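Porkcombe Open Day Recordings
README, version 2020-06-26

What is in this folder

This folder holds the recordings we made during the open day at the Porkcombe workshop in March. Visitors could stand beside the two-arm robot and watch the operators work with small household items. We kept the recordings of the key hook station and left out the other stations, as the light there was too poor.

There are 1,436 recordings in total. From these, 1,000 are meant for training and the rest are for testing. Please do not mix the two parts, even if you only want to make a quick trial.

The task

Each recording is one try at the key hook station. The operator guides both arms from a desk behind the visitors' rope. The work is done at a wall with small hooks on it, and the items are rings and keys. A try is finished when the operator presses the pedal, also when the item has fallen on the floor.

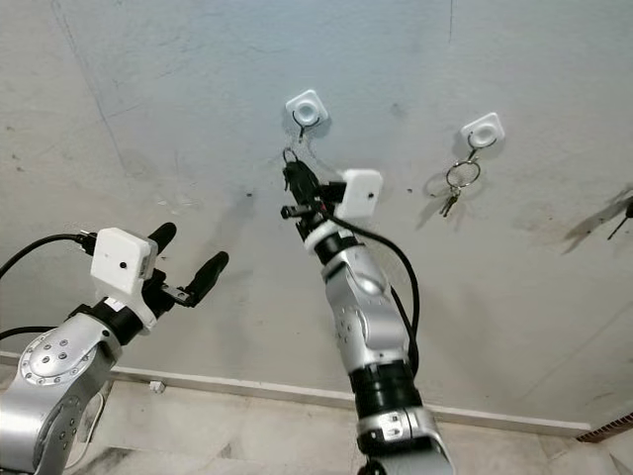 We asked the operators to go slowly, so that the visitors could follow. For this reason many recordings are longer than you would expect from the same task in our Gisura set. If you use both sets together, it is better to cut the waiting time at the start. The script "trim_start" does this, and it does not change the original files.

Folders

train: recordings for training
test: recordings for testing
notes: what the operators wrote after each try
tools: small scripts for reading and cutting

Known problems

In 21 recordings the pedal was pressed too early. They are listed in notes/early_pedal.txt and you may skip them.

In 12 recordings the sound of the visitors was saved by mistake. We removed the sound, but the file dates have changed because of this.

The notes are written by different people, and the spelling of "grey" and "centre" is not always the same. Search for both forms.

Use and contact

You may use the recordings for study and teaching. If you publish something, please name the Porkcombe open day and the Yammine tools, which we used for saving the data. Questions can be sent to the Osberg desk. We answer in English or French, but it can take some weeks in summer.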